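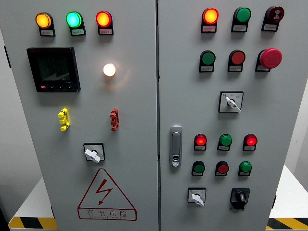

Control panel doors with the amber, green and red lights lit.

Astent Workplace Advice Project
Progress report to the Seneviratne Fund
Second half of the grant year

Thank you, once again, for the patience you showed over our first report, which reached you late and in two pieces. We have tried to do better this time and to put everything in one place, in the order your guidance notes ask for, though we have wandered a little where we thought you would like to hear more.

Background, briefly

Astent gives free advice on pay, hours and contracts to agency and short-contract workers in Hasotbridge and the villages on its eastern side. Your grant pays for the evening sessions, the telephone line, interpreting, and the printing and posting of our leaflets. We do not act for employers, and we send people on to a union or a solicitor when a case needs more than we can properly give it.

What we said we would do

In the application we set ourselves the task of reaching people who work shifts and who had never spoken to an adviser before. We also promised to look closely at holiday pay, which had come up again and again in the year before, and to train a group of workers to read a payslip well enough to help the person standing next to them.

Evening sessions

The evening sessions are the part of the work we are happiest about. We moved them from the early evening to half past eight in January, after people coming off the late afternoon shift told us they were missing the last appointment by minutes, and the difference was plain from the first week. The room above the library is warmer than the old one, too, and has a kettle, and people do stay on and talk to each other once their own business is finished (sometimes for rather longer than the library would like!). A good many of the questions we now deal with were first raised in one of those conversations over a cup of tea, by somebody who had come in about a different matter altogether.

Altogether we advised 520 workers in the period, counting each person once however many times they came back. Your monitoring form asks for a split between telephone and face to face, and you will find that in the annex, along with languages spoken and type of contract. The telephone figures for the first month are incomplete. We changed the call sheet part of the way through and lost the column that recorded whether a call was from somebody new, and we have left those calls out of the total altogether.

Holiday pay

This is where most of our hours have gone. The usual problem is that holiday has been worked out on basic hours only, so that a person who does regular overtime for most of the year finds that a week off costs them a good part of their wages. Many had stopped taking leave for that reason and were quite surprised to learn that there was anything to be asked about it. Others had been told that holiday pay was "in the rate" but could find no trace of it on the payslip.

We wrote a short letter that a worker can fill in and hand to a supervisor or agency, asking how the sum was reached and over which weeks. It is a polite letter, deliberately so, and it does not threaten anything. Several agencies have answered it within the week and put matters right in the next pay run. Others have not answered at all, and those cases have gone to the union's regional office with the papers in order.

The largest single repayment so far came to £2000, for a worker who had kept every payslip in a biscuit tin and was able to lay them all out on the table for us. We wish everybody did! Most sums are far smaller, but they matter a great deal to the people who get them, and we have stopped thinking of the small ones as small.

Susimach

You asked particularly about Susimach, as the biggest employer on the industrial estate and the one mentioned most often in our application. Progress there has been slower than we hoped, but it is real. The company agreed in the spring to let us put our leaflets in the canteen and on the noticeboard by the clocking-in machines, and the site union branch has been generous in sharing its room with us at shift change. Agency staff and permanent staff are on separate rotas, and for a long time we only ever managed to meet the permanent ones. The Sunday night shift is now the one on which we meet most agency workers.

There are 2 matters still open with the company. One is the unpaid time people spend putting on protective clothing before they clock in, and the other is the notice given when a shift is cancelled. On the first, managers have said they will look at moving the clocking-in point. On the second we have heard nothing definite, and would rather say so here than dress it up. We have another meeting arranged for the autumn and will write to you after it, without waiting for the next report.

Payslip training

The training ran over four evenings instead of the three we had planned. The extra evening was asked for by the people on the course, who wanted to go through tax codes again, and it was paid for out of our own funds. Everyone who started the course finished it. We had worried about English being the only language of the handouts, and rightly so, and the second course will have them in the other languages most used on the estate. One group has carried on meeting by itself in the café at the bus station, where they go over each other's payslips and bring us the ones they cannot make sense of.

Printing and leaflets

We printed and gave out 3756 leaflets. The holiday pay leaflet went fastest and has been reprinted. The one on sick pay was too long, and people told us so kindly but firmly. It has been cut to a single folded sheet, with larger type, and the telephone number has moved to the front.

Money

Spending is in line with the budget, apart from interpreting, which is over, and travel, which is under by much the same amount now that more people come to us in town. We should like your permission to move the travel underspend across to interpreting for the rest of the grant year. A full statement is in the annex.

Difficulties

Fear of losing shifts is still the main thing that stops people from taking a question any further. Some come to a session, get their answer, and ask us to do nothing more, and we respect that. We were also without a telephone adviser for five weeks in the summer, and calls were answered more slowly than they ought to have been.

Next steps

The second payslip course starts as soon as the translations are checked. We will keep the later opening time through the winter, and we are talking to the library about a second evening. You would be very welcome at either - the stairs are a little steep, but there is a lift at the back if you ring the bell by the side door.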